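This site uses cookies to remember that you have already been told about the cookies. Accept / Manage / Close

The Cutlery Drawer Problem

August 10, 2025
By Jade Haworth

My dishwasher finished a little after nine last night and beeped at me until I got up. It had washed, rinsed and dried everything in it, including a lid I'd forgotten I owned. Then it stopped, very pleased with itself, and left me the job I hate.

I hate putting cutlery away. I'd hoover a whole staircase with the nozzle attachment before I'd sort a basket of knives and forks. It takes three minutes and I put it off for a day and a half, so that for most of the week we live out of the basket and the drawer is a sort of museum.

For years people have been promising me a machine for this. I have a folder of the promises. There's a cutting in it from a Sunday supplement with a silver humanoid carrying a tray of drinks towards a couple on a sofa, and the article says the thing will be in ordinary homes within a few years. The cutting is yellow. The couple have probably split up.

So when readers write in and ask (three of you this month, which by the standards of this blog is a stampede) whether machines can do the housework yet, I know what sort of answer you want. You want me to say that one is arriving in the spring and it does ovens. I went and looked into it properly instead, and I did it by way of cutlery, partly out of spite and partly on the advice of Pauline Furnival.

Pauline used to run the packing floor at Naylor, the catering hire people, where I had a holiday job at nineteen. Naylor sent out boxes of plates, glasses and cutlery for weddings and took them back covered in gravy. The plates went through a machine. The glasses went through a different machine. The cutlery went through a machine too, and then it came out in a steaming heap on a steel bench and six of us stood round it and sorted it by hand. Forks, knives, dessert forks, soup spoons, teaspoons, and the fish knives that only one hotel ever asked for. On my longest shift we did 194 place settings and I dreamed about tines.

I rang Pauline in April to ask whether they'd ever got a machine for the bench. She laughed for quite a long time.

They'd tried, she said. A firm called Skeltitz came in with a vibrating tray and a row of slots, and it was very good at teaspoons. It was so good at teaspoons that everyone stood and watched it. Then somebody tipped in a mixed load, two forks locked together like stags, and the slots jammed. They ended up paying a person to stand next to the machine and pull the forks apart, at which point the person might as well have been sorting them.

"Forks are the devil," said Pauline. "Start with forks, and if it can do forks, ring me back."

It's a good test. A fork has prongs that catch in other forks. It's thin, so when it lies flat on a table there's very little to get hold of. It's shiny, and shiny things are murder for cameras, because what the camera gets is a bright streak and a reflection of the ceiling. Then it's long, so if you do get hold of it by one end, the other end swings round and knocks a spoon on the floor. You and I deal with all of this while talking on the phone. We put a fingertip on the end, tip it up, pinch it, and shake off whatever comes with it, and if you asked us how we did it we'd have no idea.

A robot arm with a two-fingered gripper has no fingertip in that sense. It has two flat bits that come together. Try it yourself: put on oven gloves, lay a teaspoon flat on the worktop and pick it up. I did this at the kitchen table and got there on the fourth go, by pushing it off the edge and catching it, which I'd call a technique and my husband called dropping it.

What the arms get to practise on is a good deal tidier than my kitchen. White table, white walls, a couple of bins and a handful of mixed cutlery, with nobody's homework in the way:

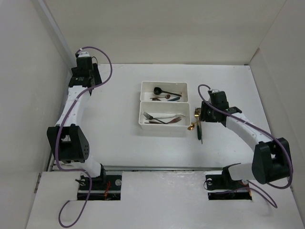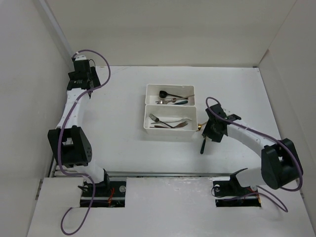
Two arms, two bins, and the forks all where Pauline would want them, getting on each other's nerves.

I find I'm on the side of the arms, if that's any comfort to them. Look at the front bin. Those forks are lying across each other in exactly the fashion that used to make me swear at the Naylor bench, and I had ten fingers and a radio. The ladle at the back I'm less worried about. Ladles are easy. A ladle is practically asking to be picked up.

What bothers me is everything that comes after the picking up. Suppose an arm gets a fork cleanly, first time, no spoon attached. Where does it go? In my house the answer is "the drawer", but the drawer has a plastic tray with five compartments and only four of them mean anything. The fifth has a corn holder in it, some birthday candles, and a key. The big serving spoons live across the top because they don't fit. The good teaspoons are separate from the bad teaspoons, and the difference between a good teaspoon and a bad teaspoon is that my mother-in-law gave us the good ones. I can't see how you'd train anything to know that. It took my husband eleven years.

And someone has to open the drawer. Ours sticks. You lift it slightly and pull to the left.

I did send off for prices. Hesitz, who sell arms to small workshops, were kind enough to reply to a woman with a Hotmail address. Their cheapest one comes to 910 pounds before you buy anything for it to hold things with, and it can lift a bag of sugar, and it can do the same movement all day without getting bored or asking about its break. If I had a shop floor where the same part turned up in the same place facing the same way, I'd be tempted. The man who answered my questions was admirably frank. He said it would put a fork in a drawer beautifully provided I handed it the fork.

I pointed out that I'd then be holding the fork, next to the drawer.

He said yes, he could see that.

That's more or less where shop floors and kitchens part company, as far as I can make out. A factory can be arranged to suit the machine. You bolt the table down, paint the walls, put the parts in a tray with a hollow for each, and tell people not to leave their mugs there. A kitchen has been arranged by several people over many years to suit whoever was last in it. The dishwasher got round this very cleverly by being a box. It doesn't come into the kitchen at all. You bring the kitchen to it, a plate at a time, in the racks it likes, and it shuts the door on the rest of us. The washing machine does the same. Every household machine that has really earned its keep is a box with a door, when I think about it, apart from the hoover that goes round on its own, and ours spent 28 minutes last week trying to climb a lamp.

What's different now, people who know more than me say, is that the arms aren't being told each movement one by one. A person steers them through the job over and over, and the software has a go at working out what the jobs had in common. So you don't write a rule for locked forks. You unlock a great many forks and hope it takes the hint. I rather like this. It's how I learned at Naylor, standing next to Pauline, who never explained a thing.

I've watched some film of arms taught that way and it's odd stuff. Some of it is dull for minutes at a time, then an arm will do something so human, a little nudge to turn a handle round before grabbing it, that I said "oh, well done" out loud to a laptop. In the next clip it closed its fingers very firmly on nothing, and carried the nothing across the table and let it go in the bin with great care.

So, can they do it yet? On a clear table, with someone keeping an eye, I think they can do some of it, slowly, and I wouldn't have said that when I started the folder. In my kitchen, at nine at night, with the drawer that sticks, no. I'd put money on laundry folding arriving first, although I've seen how we fold fitted sheets in this house and I'm not sure a machine ought to learn it from us.

I rang Pauline back, as instructed, and told her forks were under consideration. She wanted to know how fast. I said not very. She said in that case they'd have been sent home from Naylor by dinnertime, and had I still got her good scissors.

I have, as it happens. They're in the fifth compartment, under the candles. The basket is still in the dishwasher and we had soup tonight, so that's the spoons dealt with.

Get new posts by email. One a fortnight, unless I forget. Enter your address / Subscribe

Recent posts

The hoover and the lamp: a history
Skeluvham bread bin, two years on
Is it worth descaling anything?
A letter to whoever designed our extractor fan
Fitted sheets and other defeats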